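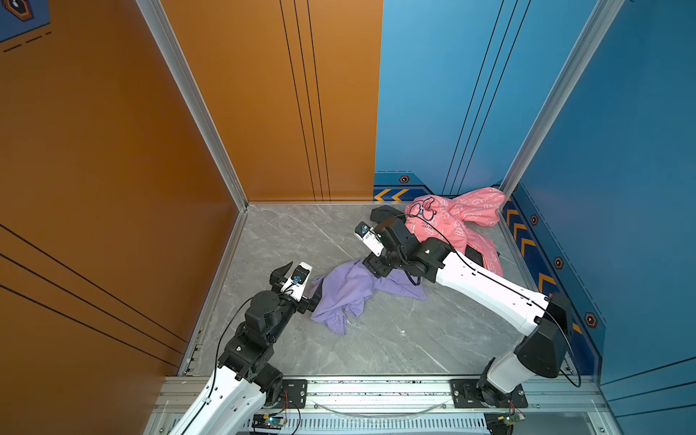

Orange on one side, blue on the other, marble pattern underfoot.

Wanted: People With Opinions About Waiting Rooms

Grunby is looking for 40 people to sit in chairs and tell us what is wrong with them. The chairs, that is. If you would also like to tell us what is wrong with you, we will listen politely, but the form has no box for it.

We are a small furniture and interiors outfit in Gruvthorpe. For years we have sold seating to dentists, tire shops and the kind of county office where you take a number. Our customers like our chairs a great deal. Our customers also never sit in them. The people who do sit in them are waiting for a root canal, and their feedback has been hard to collect.

So we are paying strangers to wait. The study is called Larkell, a name picked by a vote I lost.

What you will do

You will come to our building and wait. You will not be told how long. There will be magazines, several of them about boats. At some point a person will come out, call your name slightly wrong, and take you to a table, where you will fill in a questionnaire and talk with one of us for 30 minutes about your back, the armrests, the color of the walls and whether you felt you could put your coat on the next seat.

You will do this twice, on two different days, with two different room setups. Please don't ask at the desk which setup is the expensive one. Oh, our receptionist, has been told not to say, and she is a terrible liar.

Who we want

Adults of any height and shape. We are short on tall people and very short on people over 70. If you use a cane or a walker, we would love to have you, as most of our current range was plainly designed by someone with excellent knees. You don't need to know anything about furniture. If you work in furniture, please stay home. If you are related to someone at Grunby, same thing, and yes, this includes my cousins.

You should be able to read and write in English well enough to complain in it. We can read the questions out loud if that is easier.

What you get

$40 for each visit, paid by check when you leave. Coffee, which is fine. Free parking behind the building, where the spaces marked for the print shop really are for the print shop. Anyone who finishes both visits goes into a drawing for $300 or a chair of their choice. In the April round the winner took the money without a moment's thought, and we have chosen to learn from that.

What we keep

Your answers, with a number in place of your name. We do not film the waiting room. One of us may sit in there with you pretending to read about boats and taking notes on how often people shift around. You can ask to have your answers thrown out at any time before the report is written, and you can leave whenever you like, even if it is only because you can't stand it. Please write that down on your way out. It's useful.

How to sign up

Leave your name, height and a phone number with the front desk by September 27, 2020. Put Larkell at the top so it doesn't end up with the invoices. We call people back in the order they sign up, within 6 working days. Yes, you have to wait for that too, and no, it isn't paid.

Joon-young Shin
Seating Research, Grunby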